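Clindholm Help Desk
Ticket 2000: grey surface, dark lines that won't shift
Status: open 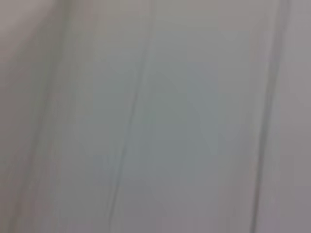

Can I use a scouring pad on a matt grey surface?
Best avoided, as it tends to leave shiny patches. Use a soft cloth and warm soapy water first, then a mild cream cleaner on a small spot.

Hi all, me again from the Pastville flat! I'm after help with the pale grey surface, the one with the long dark lines running down it. I can't work out if I'm dealing with dirt in the seams or just creases (my eyes aren't what they were, and the light in there is dreadful).

What I've tried so far:

Warm water and washing-up liquid, left on for 15 minutes. No change, but my cloth came away grubby, so something shifted!

Besnard cream cleaner, 2 goes. Perhaps a tiny bit better on the middle line? The darker one on the right didn't budge at all.

An old toothbrush, very gently. Gave up when my wrist started moaning.

The chap at the Sastley shop reckons I should try bicarb paste, but I'm nervous of scratching it. Has anyone done this on a matt finish? I'll hold off until I hear back, and I'm around most mornings if you'd rather ring.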